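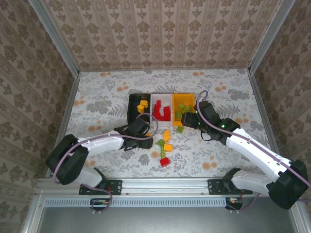 Chapter 5
Two Arms, One Table: The Block-Sorting Project

In this chapter
Writing a sorting rule that a partner can follow
Dividing a shared table between two arms
Choosing between an overhead camera and a wrist camera
Keeping a run log
Recognizing a failed grasp

Words to know
workspace, reach, grasp, drop zone, occlusion, run, run log

5.1 The job

In Chapter 4 your team moved one arm through a list of saved positions. The arm did the same thing every time, and it didn't matter what was on the table. Now it matters. The blocks will be in different places at the start of each run, and your team has to get them into the right part of a tray.

The project comes from the second-year robotics course at Hastine Technical High School, where it fills most of the spring term. Each team works at a Cozma bench: an enclosure with a metal rail across the front, two arms bolted to the rail, and a tray with three compartments set toward the back. The blocks are red, yellow, and green. Teams write their programs in Rotby, the block-and-text language you set up in Chapter 2. If your school has a different bench, the exercises will still work as long as both arms can reach the tray.

At the end of the term the teams bring their programs to the Neltatance Sorting Day. The blocks are laid out by a judge, and the teams do not see the layout beforehand. A program that only works on one layout will not get far, so do not spend your time on making one layout perfect.

5.2 The sorting rule

A sorting rule says where each kind of block goes. The Hastine rule has three lines:

Yellow blocks go in the black compartment.
Red blocks go in the white compartment.
Green blocks go in the yellow compartment.

Read the rule again and notice that no block goes into a compartment of its own color. The teachers set it up this way on purpose. In earlier years the green blocks went into a green compartment, and several teams wrote programs that looked for any patch of green and could not tell a block from the tray. With the present rule, a program has to know the difference between a yellow block and a yellow compartment. Teams usually solve this by marking the tray as a fixed area in the program and searching for blocks only outside it.

The rule says nothing about order. Your team may take all the reds first, or take whatever block is nearest. It also says nothing about how the blocks should lie once they are in the tray. They may lean, overlap, or pile up, provided they stay inside the correct compartment.

Write your rule on paper before you write it in Rotby. Give the paper to a student from another team and ask that student to sort the blocks by hand. If they have to ask you anything, the rule is not finished.

5.3 Sharing the table

Each arm has a reach, the area its gripper can get to without straining a joint. On a two-arm bench the reaches overlap in the middle. The overlap is useful, but it is also where arms hit each other.

There are two common ways to share the table.

Split by side. The left arm takes every block on the left half and the right arm takes every block on the right half. Both arms can move at once. The trouble comes at the drop zones. A green block on the left has to travel to the compartment on the right, and the left arm must cross the middle to put it there.

Split by color. The left arm takes only the blocks that belong in the left compartment, and so on. The arms cross less often near the tray, but they cross more often at the front of the table. The middle compartment has to be given to one arm or shared by turns.

Whichever way you choose, one arm must wait when the other is in the overlap. In Rotby this is done with a hold flag. The arm entering the overlap raises the flag and lowers it when it leaves. The other arm checks the flag before it goes in. Test the flag at low speed with no blocks on the table.

Cables also take up room. Check that neither arm's cable can catch on the other arm or on the rim of the tray when both are lifted.

5.4 Two kinds of camera

An overhead camera sees the whole workspace. It can tell you how many blocks are left and which half of the table each one is on. It is less help at the moment of the grasp, when the gripper and the arm may cover the block. Covering of this kind is called occlusion.

A wrist camera rides with the gripper. It sees a small part of the table, and what it sees changes every time the arm moves. The tips of the gripper fingers show at the bottom of its view, one in each corner, and the space between them is where a block needs to be before the fingers close. Objects near the edges are often only partly visible. A block behind the rim of the tray may show as little more than a patch of color.

The cloth matters too. A printed cloth with leaves and fruit on it is harder for a program than a plain one. Pale orange fruit can be taken for a yellow block if the color limits are set too wide. Set your limits with the cloth you will use, under the lights you will use.

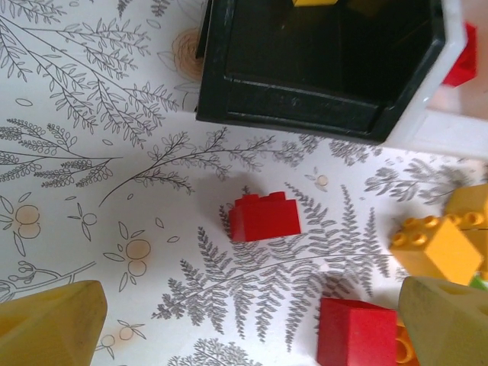

Should a team use both cameras for every grasp?

Most teams use the overhead camera to choose a block and the wrist camera to line up with it. Running both the whole time slows the program and gives it two answers to compare. Switch to the wrist camera when the gripper is above the block, and switch back after the block is released.

5.5 The run log

A run begins when the judge or teacher says the layout is ready and ends when both arms are back at rest. Every run goes in the log, including the bad ones. For each block, write down its color, the arm that went for it, and one of these results:

placed
wrong compartment
dropped
missed
stopped by hand

"Missed" means the fingers closed on nothing. A missed grasp can look like a good one from the side, so have the program check the finger gap after closing. If the gap is smaller than a block, nothing is being held.

One year's classes at Hastine logged 131 runs of 16 blocks each, for a total of 2,096 blocks. The logs were pooled, and you will work with part of that table in Section 5.7.

Before you start

1. Find the overlap on your own bench. Move each arm by hand with the power off and mark the limit of its reach with tape.
2. Write your sorting rule and test it on another team.
3. Decide who will keep the log. Change jobs after each set of runs.
4. Find the stop button and press it once while an arm is moving at low speed.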